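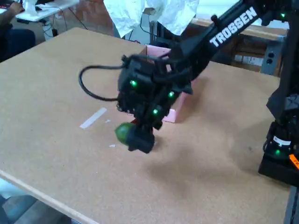
Cork-topping a work table, start to finish

Updated 4/6/24 – fixed the glue section, added the bit about tape.

Quick version for people who just want the steps. You need a flat table, a roll or sheets of cork, contact adhesive, a sharp knife, a long straightedge, a roller, sandpaper, a weekend. Long version follows. I've done two of these now and the second came out much better, so most of this is what I'd do again.

Why cork

Things don't roll as fast. Small stuff stays where you put it, balls and beads and screws. Quiet when you set things down. Takes a pin. Doesn't glare under a lamp the way a white top does. Easy on the wrists if you lean on it all day.

Downsides: it stains, it chips at the front edge if you're rough, and it hates hot pans. If you want a table for soldering or wet paint, do something else or keep a mat handy.

Picking the cork

Get the fine-grain speckled kind, light brown. The coarse stuff looks nice on a wall but crumbles on a table. Rub your thumb hard across a sample. If you get crumbs, leave it at the store.

Thickness – a quarter inch is good. Thinner shows every bump in the top underneath. Thicker feels spongy when you write on it.

Rolls beat tiles. Tiles mean seams, seams catch fingernails and paper edges. If the table is too wide for one piece, put the seam toward the back where you don't work. I got mine from a place called Jutero, end of a roll, and had enough left over for a drawer liner and a couple of trivets.

Let it rest first

Unroll the cork in the same room as the table. Flat, weights on the corners, leave it two days. Skip this and it'll shrink after you glue it and you get a gap at one end. My first table in Sarkdale has a gap you can lose a pencil lead in. Still annoys me.

Prep the top

Clear everything off. Everything, also the stuff you think you can slide around as you go.

Scrape off old tape and drips. Wash with dish soap and warm water, dry it, then sand with 90 grit. You're only scuffing it, don't dig in. Shiny spots are spots the glue won't grab, so tilt your head and look along the top for them. Vacuum. Wipe with a damp rag. Let dry.

Fill any dents with wood filler and sand flat. Loose front edge? Fix it now. Glue and clamp, overnight.

Cutting

Cut oversize. An inch extra on all sides. You trim at the end.

New blade in the knife. Really, a new one. Run it lightly along the straightedge three or four times instead of one hard push. Hard push tears the cork and the line wanders.

Mark which side is up with a pencil. The two faces don't always match in color and once glue is on you will not remember.

Gluing

Contact adhesive, the water-based kind if you're indoors. Open windows anyway.

1. Put the cork face down on cardboard. Roll glue on the back, thin even coat.
2. Same on the table top. Go right to the edges, they're what lifts first.
3. Wait. Glue should go from milky to clear and feel tacky but not come off on your finger. Took me 21 minutes with a fan going, longer without.
4. Lay dowels or broom handles across the table, a hand's width apart. Set the cork on top of the dowels. It's not touching the glue yet so you can shift it around.
5. Line it up. Check all four sides for overhang.
6. Pull the middle dowel, press down the middle. Then work outward, one dowel at a time, smoothing with your palm as you go.
7. Roller. Lean on it. Center to edges, the whole top, then do it again the other way.

You get one shot at step 6. Contact glue doesn't let you peel and retry, the cork rips. Get a second pair of hands if the table is big. I-seul Noh held the far end on mine and was a lot more patient than me.

Bubbles: prick with a pin, press flat, put a heavy book on it for an hour.

Trimming

Wait overnight. Then trim from above with the blade held flat against the table edge. Short strokes. Go around corners slowly, thats where chunks come off.

Sand the cut edge with fine paper wrapped around a block, downward strokes only. Upward strokes lift the cork.

Front edge: leave it bare, or glue on a thin strip of pale wood. I like the wood. It takes the beating from belts and chair arms.

Sealing or not

I don't seal mine. It keeps the grip. If there will be coffee on it, two thin coats of matte water-based floor finish, light sand between. It does make things slide more, so try a scrap first.

Norbert Magyar in the Torkodthorpe workshop waxes his. Looks good, smells great for a week, but tape won't stick to it any more.

Which brings me to tape

People use tape on these tables to mark where things go. Spot for a box, a start line, whatever. Fine. But:

Use paper tape. Masking or painter's, white is easiest to see against the tan. Packing tape takes cork with it.

Press lightly. Don't burnish it with a spoon.

Pull it up slow and low, folded back on itself. Straight up pulls crumbs.

Swap it every couple weeks. Old tape goes gummy and leaves bits behind, then you're picking at little white scraps with a fingernail. For stubborn bits, a dab of vegetable oil on a rag, wait, rub off, then blot with a dry paper towel. Test somewhere at the back, oil can leave a darker patch.

Laying out the table once it's done

Clamp heavy stuff near one side so you keep a big clear middle. Put a scrap of cork or felt under clamp pads or they leave dents.

Small open-top cardboard boxes work great for sorting. Light, you can grab one with one hand, and if you buy them in different colors you know what goes where. Brightly colored things are easy to find on the tan. Brown things vanish. I lost a walnut button on mine for most of April.

Keep cords off the front edge. They saw at the cork when they move.

Cleaning

Soft brush daily, or a vacuum with the brush head on low. Damp rag for marks, wrung out well. No bleach, no spray cleaner straight on the surface, no soaking.

Ink: blot, dont rub. Then a bit of fine sandpaper if it's still there. You can sand an unsealed top lightly several times before it gets thin.

Chips: save your trimmings. Crumble some up, mix with white glue to a paste, pack it in the hole a little high, sand flat next day. Almost invisible.

Common questions by email

Can I glue it over laminate? Yes, sand it well first. Over glass? No.

Can I use double-sided tape if I'm renting? Works on a small desk. On a big table the middle creeps and you get a wave. Better to glue the cork to a sheet of hardboard and lay the whole thing on top, then take it with you when you move.

How long does it last? First one's still in use, second one's doing fine. Front edge is what goes.

Bulletin board from the office store, can I just use that? Check what's under the cork. A lot of them are soft fiberboard, leaves a dent every time you set down something heavy.

Next page is the drawer liner, same cork, easier job.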